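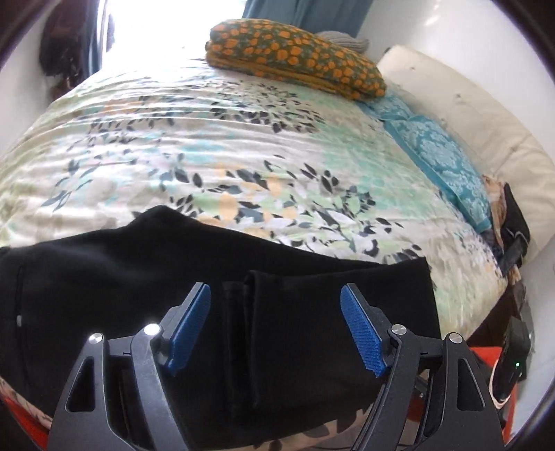 One of our respondents in Plarley told us that folding on a table had never felt right to her, and that a garment was only properly folded once it had been folded on the bed. We heard this sort of remark so often during the July visits, and in such different words, that we came to think of the bed as a piece of laundry furniture in its own right, and it is to the bed that we now turn.

**Figure 3.** A dark garment with a zipped pocket, laid across a patterned bedsheet, with a folded section resting on top of the rest of the cloth.

### 4.2 The bed as a folding surface

Of the 221 households that kept a laundry diary for us, more than 100 named the bed as the place where most of their folding was done. Between them the diaries hold 3,133 entries, and it is a pleasure to read through them, although the handwriting did slow us down a good deal! People wrote at length about the bed. They liked the room it gave for spreading out long things such as trousers and towels, and several households in Cluna mentioned that the finished piles served as a reminder, as they could hardly go to sleep until everything had been put away.

A bed is soft, however, and this brings its own small troubles. Cloth laid on cloth tends to take the sheet along with it when it is pulled straight, and a sharp crease is harder to press in with the flat of the hand. Dark clothing (Figure 3) was singled out in the diaries for another reason -- the lint it picks up from bedding -- and some people told us they turned such items inside out before folding them, or shook them over the floor at the end.

Trousers deserve a few words of their own. The usual way was to bring one leg over the other and then fold from the hem towards the waist, in halves or in thirds according to the depth of the drawer. Zipped pockets were a common grumble. A zip makes a stiff line in otherwise soft fabric, and the diary keepers in Haberkorn were quite firm that it ought to be closed first and kept away from the fold, while those in Erkard mostly left it as they found it and seemed perfectly content with the result.

We did look for a link between the size of the bed and the share of folding done on it, and found none that we would care to defend. Households with a single bed used it just as gladly, folding one garment at a time and moving the pile to a chair -- a habit we return to in Section 4.3, together with the question of what the chair is for during the rest of the week.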